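Prevby workspace to reopen shared desks with screens

23 Nov 2020

The shared desk area at the Prevby workspace will reopen in stages after a refit of its tables and partitions. The work covers 48 desk places on one floor and was carried out by Gornard, the fitting firm, to a layout drawn up by Erkach.

The main change is to the work surfaces. Bare tabletops, which tenants had reported as noisy in use, have been covered in short-pile carpet. Folding screens with woven panels now stand behind the tables. They can be opened out or angled by hand and need no fixing to the floor. Gornard said the screens were chosen because they can be shifted when tables are moved, and because a damaged one can be replaced singly.

The operator has also revised its rules on what may be kept on a shared table. Small computer accessories and packaged food are allowed during booked hours. Everything must be removed at the end of a booking, and any item left behind will be held for 12 days at the front desk. Open food and drinks without lids are not permitted on the carpeted surfaces.

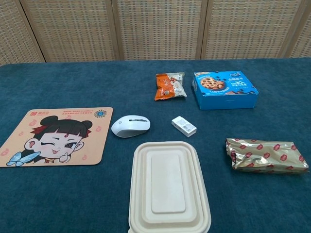
Biscuits and a carpeted table do not go together, according to Chisholm, which would have preferred a wipe-clean edge along the front of each place and said crumbs would be in the pile within a week. It asked for packets to be confined to the kitchen, and for mouse mats to be supplied, as an optical mouse does not always track well on a textured covering.

The operator said mats would remain a matter for each tenant. The food rule will be looked at again in March, when the first cleaning records are available. Until then the tables will be vacuumed 2 times a day, with spot cleaning on request.

Bookings are limited to 17 places in the first stage. Tenants with lockers on the same floor can collect their belongings without a booking. The remaining places will be released once the last of the screens have been delivered and the cable trays under the rear tables have been refitted.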